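About Wandel
Textile testing and care labeling for table and kitchen linens 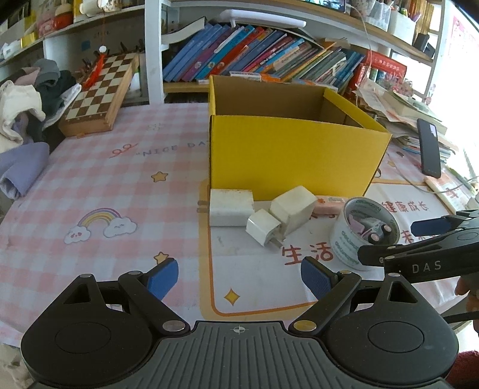
Reading time: 3 minutes

Wandel is an independent textile laboratory in Bainbridge. We test woven and knitted household fabrics for dimensional change, colorfastness, seam strength and surface wear, and we write the care instructions that go on the finished article. Most of our work concerns tablecloths, napkins, aprons and dish towels. We do not test carpet, upholstery leather or protective clothing.

Our clients are mills, importers and cut-and-sew shops. A smaller share of the work comes from hotels and restaurants that buy linens in bulk and want to compare two or three fabrics before placing an order. We accept single samples from any of these.

What we test

Dimensional change is measured on marked specimens after one, three and five wash cycles. Checked and striped fabrics are also measured for skew, as a small shift in the weft shows much sooner on a check than on a plain cloth. Results are reported separately for warp and weft.

Colorfastness is graded against washing, rubbing, perspiration and light. Rubbing is done dry and wet. For yarn-dyed fabrics with a white ground we add a cross-staining test, in which the colored yarn is held against the white under pressure and graded after drying. Reds and pinks account for most of the low grades we issue.

Seam and hem strength is tested on finished articles only. If a client sends flat fabric, we can sew a standard hem in-house, but the report will say that the seam is ours.

Stain release is tested with five soils: corn oil, mustard, coffee, red wine and tomato sauce. Other soils can be added at the client's request and are listed in an appendix to the report.

How the laboratory is arranged

The building has three working areas. The wash room holds front-loading and top-loading machines, kept in separate rows with their own water supply. The conditioning room is held at constant temperature and humidity, and specimens rest there before every measurement. The third area is for grading and sewing, with north-facing windows and a light cabinet for use after dark.

In 2018 the laboratory completed 1,018 reports. Of these, 344 were repeat tests on fabrics that had been changed by the mill after a first report – usually a new dye lot or a different finish. We keep a retained sample from each job, and the archive now holds over 3,000 pieces, stored flat in acid-free folders and indexed by fiber, weave and year.

Records

Job records are kept in Rusix, a database written by our own staff. Each specimen receives a number on arrival, and every measurement, wash cycle and grade is entered against that number by the person who did the work. Clients may request the full entry log for their own jobs at no charge.

Virkik, our care-symbol reference, grew out of the same database. It is a printed handbook of 272 pages covering label wording, symbol order and common conflicts between fabric and trim. The next edition is planned for July. Current clients receive one copy per account.

Independence

Wandel does not sell fabric, detergent or finishing chemicals, and does not accept commission from companies that do. A client may publish a report in full. Extracts need our written consent, and a passing grade on one colorway may not be used to describe another – this is the rule we are asked about most often.

Sending samples

Send at least two yards of full-width fabric, or four finished articles of the same size and color. Do not prewash. Fold loosely, place in a clean plastic bag, and enclose the sample form with fiber content, weave, finish and intended use filled in. Samples that arrive without a form are held for 30 days and then returned at the sender's cost.

Standard turnaround is ten working days from receipt. Light exposure tests take longer and are quoted individually.

Page last revised Monday, January 14, 2019.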